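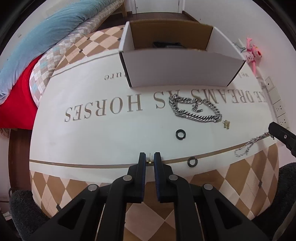
Silver chains, a gold earring stud and a couple of black lock washers on the table, waiting to be sorted.

Lumturie Nikolaidis has been meaning to go through her jewelry since the move from Drernanness, and she will tell you so before you have your coat off. "I packed it in a hurry, all of it together, and you know what that does to a chain," she said, moving a stack of mail so I could put down my coffee. "I opened it when we got here, I looked at it, and I closed it again. For 12 years!"

We had agreed to talk on a Saturday for this column, which has been dropping in on people in the middle of their tidying (last time it was Washington Damasceno and his late father's fishing tackle, and thank you for all the letters). It was Washington who sent me to her. The two of them used to work the returns counter together at Georgiou, the department store, back when it still had a jewelry counter, and he told me she could untangle anything.

"He exaggerates," she said. "I can untangle most things. I had one rope necklace I cut up with kitchen scissors, and I enjoyed it."

Her way of working is simple enough, and she was happy to go over it twice while I caught up with my notes. Everything starts out on something flat and pale where a small thing will show. Chains get spread out as loosely as they will go. Studs are dealt with first, she says, while you still have patience, and they go straight into a pill organizer with their backs on. "If the back is gone, I write it on the list. I don't go crawling under the bed. I used to crawl under the bed."

I asked about the washers. She laughed for a good while at that. Hardware has been finding its way in with her necklaces for as long as she has had necklaces, and her husband blames her and she blames him. Anything made of plain steel or with a thread on it goes into a jar on his workbench, and there the matter rests until the next time.

The heavier pieces she doesn't worry over. A thick curb chain can be picked up and put down and it will forgive you, she told me, where a fine one will take a knot from being looked at. For those she uses two sewing pins and a drop of baby oil, working from the middle of the knot outward, and she never pulls on the ends. Her record is 173 minutes on a single necklace from her aunt in Bemen, timed by a grandson who had been promised lunch. 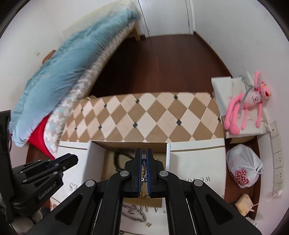

One tangled chain over the open cardboard box, with gold-toned pieces below.

She is fond of a plain cardboard box and has no plans to replace it. Her daughter gave her a velvet-lined case from Fullow one July, with eight little drawers, and it is a lovely thing, and it holds buttons. "In a box I can see everything at once," she said. "With drawers I have to remember, and I am not going to remember."

What does she keep, then, and what goes? Anything she has worn in the last few years stays. Anything that belonged to her mother stays, worn or not. The rest is offered to the family, and after that to the church sale, where last year her odds and ends brought in 200 dollars. She was still pleased about that, and a little put out that a brooch she had never liked went first.

I stayed a good deal longer than I meant to, with a second coffee and then some walnut cake, and I was given a pin and a knot of my own to try. I got one loop free.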